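Flurnness Teaching Store – Bench Gallery, Small Apparatus

Compiled by Sirkka Savolainen

The gallery covers the small apparatus held in the Flurnness teaching store: syringes, stirring rods, narrow-neck bottles and the packaging they arrive in. It is meant as a working reference for staff who set out the benches, and the notes are limited to handling, cleaning and storage. Electrical items are on the Pirutum page. Balances and thermometers are listed separately.

The store runs to 54 catalogue lines, of which 46 are on open shelving and the remainder are kept in the lockable cupboard next to the sink. Entries follow shelf order, left to right, starting at the window end. Colour codes on the shelf labels refer to the wash group: green for ordinary detergent, yellow for rinse only, red for return to the preparation room.

Large syringes, plastic, translucent barrel

Shelf A. Green label. Used for transferring water and dilute solutions in the volume and displacement exercises. The flat thumb pad and wide finger flange make them easier for younger students than the smaller sizes, which tend to be gripped by the barrel. Needles are not stocked and are not to be ordered for this line.

The plunger shaft is cross-shaped in section and ribbed, so residue collects in the four channels. Withdraw the plunger fully before washing. A bottle brush of the 14 mm size reaches the bottom of the barrel; the next size up does not.
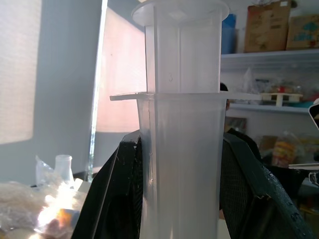
Dry barrel and plunger apart, with the barrel standing on its flange on the rack. Reassembling while damp leaves a film behind the seal, and the plunger then sticks at the start of its travel. A trace of silicone grease on the seal restores movement. Petroleum jelly swells the rubber and has been withdrawn from the bench drawers.

Frosted walls are normal on this line and are no reason to discard a syringe. Discard when the printed scale can no longer be read at arm's length, when the flange has cracked at the root, or when the plunger drops under its own weight with the nozzle open. Embossed numerals on the plunger are moulding marks. They are not volumes and are not catalogue numbers, a point that has caused two mistaken reorders.

Stirring rods, glass

Shelf A, upright holder. Green label. Both ends should be fire-polished. Run a gloved fingertip over each end before issue and set aside anything sharp for re-polishing. Rods are stored vertically to keep them from rolling off the shelf, which was the main cause of breakage under the old tray system.

Clear rods are hard to see against a bright background. On benches near the windows, place them in a beaker or holder and lower the blind before the session starts.

Narrow-neck bottles, clear glass, small

Shelf B. Yellow label. Supplied without stoppers; the stoppers are in the Camurura drawer unit, second from the top. Rinse three times with tap water and once with deionised, then invert on the pegboard. The neck does not admit any brush we hold. Bottles with dried residue go to soak overnight in the grey tub and are checked the following morning.

Do not dry these in the oven with the stoppers fitted. Maximum oven load is 20 bottles per shelf, spaced so that no two are touching.

Plastic bags and small packaging

Shelf C, lower bin. No label. Clear bags are kept if they are clean, intact and large enough to take a full set for one bench. Flatten before storing – crumpled bags take up most of the bin and look like rubbish to the cleaners. Small translucent clamshells and sleeves go straight into recycling unless they carry a lot number, in which case the number is copied to the stock sheet first.

Bench position and daylight

Items set out for a morning session should be at least an arm's length from the window. Direct sun on clear plastic produces enough glare to obscure whatever is inside or behind it, and graduations on translucent barrels are difficult to read with the light coming from behind. A sheet of dark card behind the apparatus improves legibility considerably. Card is stored flat under Bench 2.

The roller blinds are cleaned in December. During that period, use the north benches for any work that involves reading a scale.

Stock notes

Lei trays have replaced the wire baskets on Shelves A and B. Each tray takes one bench set, with the syringe lying along the long side and the rod in the moulded groove. The old baskets are still accepted at the wash station but should not be returned to the shelves.

Corrections to shelf positions or label colours go in the blue book beside the door, with initials. Entries are transferred to this page at the end of each month.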